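News > Press Releases > Community
2 min read
Print this page | E-mail this page

Garkusstead Clothing Exchange Moves to Larger Space

GARKUSSTEAD, Mar 19, 2018 - The Garkusstead Clothing Exchange will reopen next month in the former Hoshino shoe store on Wirnetti Street. The old location closed in January when its lease ended.

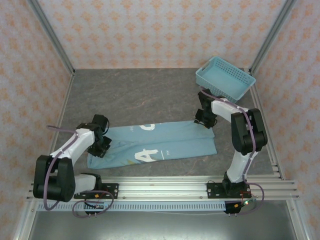 Page last changed: Monday, 4:10 p.m.

The new space has racks for 500 garments, up from 300. Residents may bring clean clothing in any size and take home the same number of pieces. There is no charge.

"Children's coats go first every year, and we never had room to store them over the summer," said Catinca Mihăilă, who manages the exchange. "Now we do."
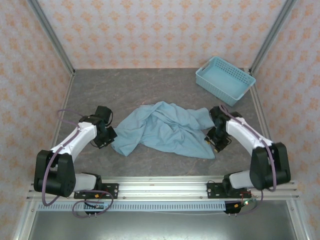 Shirts and pants should be folded before drop-off. Shoes must be tied in pairs. Pillows and bedding are not accepted.

Bus 33 stops across the street. Parking is behind the building, with a 2-hour limit. 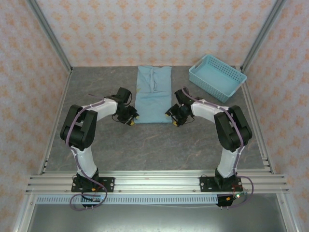 Press Bulletin, No. 33

Shelving was paid for by a grant from Hondenari Savings.

Contact: Floarea Radu, Garkusstead Clothing Exchange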